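Lendemico Listening Room Impulse Responses: README

2 min read
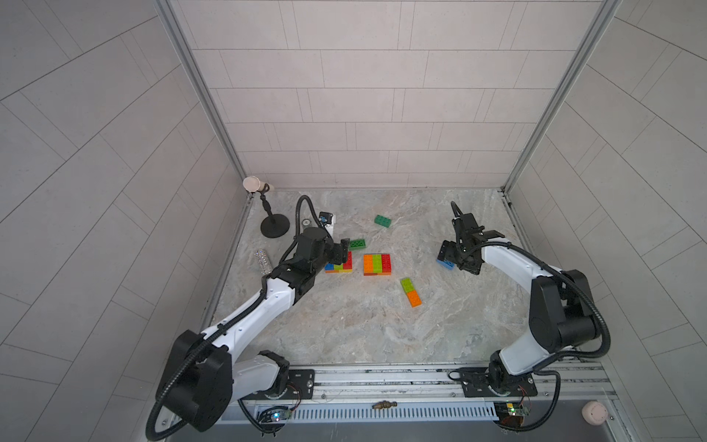

Lendemico is a set of 606 impulse responses for people who write room correction filters for home speakers. All were measured in one treated room at the Oksanen shop in Zollville, using a single pair of Peltitero floorstanders. Tile is the usual problem surface in this work. A tiled back wall with tiled side walls, as in the enclosure pictured, sends back strong early reflections, and filters tuned on this set should not be used in such a space without new measurements. The room here has carpet and heavy drapes.

Contents

Each response is a mono WAV file, 900 ms long, with a matching text file giving speaker, seat and mic height. Left and right channels are stored apart. The folder "raw" holds the sweeps before deconvolution and is needed only if you want to redo that step.

Known issues

- Files from the rear seats have a low hum. It was left in.
- Two mic heights were used in April. Later files use only the lower one.
- The full download is roughly 3402 MB.

Changes

Wed 25 May: channel labels fixed in the rear seat files. Old copies should be replaced.

Related
Peltitero crossover notes
Sweep length and noise floor
Oksanen mic calibration files

Contact | © Lendemico | Back to top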